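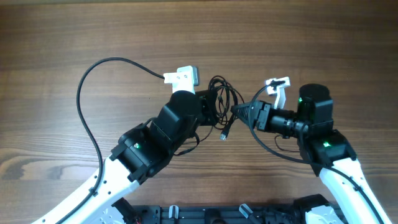 How often do the arms on a shared bench need a safety check?

Every arm is checked at the start of each session and again after 52 hours of running time. The session check takes 4 minutes and is done by whoever is booked on the bench. Gisela Barrientos or Wendell Lyons does the longer one.

Purkmont Workshop > Bench Rules > Questions

Print this page | E-mail this page

Can I reach in while the motors are powered?
No. Press the stop button, wait for the arms to settle and then reach in. A paused program does not count as stopped.

What is the speed limit?
Two arms working together are limited to 700 mm per minute until Ekua Dankwa has signed off the program. After that the limit is 1,000.

How should cables be run?
Clip them along the arm and leave enough slack for the full turn of each joint. Move every joint by hand to both ends of its travel before switching on.

Who do I tell if two arms touch?
Stop both and write it in the bench log, even if there is no damage. Hiu-tung Tam reads the log every morning.

Do these rules cover visitors?
Visitors may watch from behind the yellow line. They may not run an arm.

The rules were last changed in October.

Print this page | E-mail this page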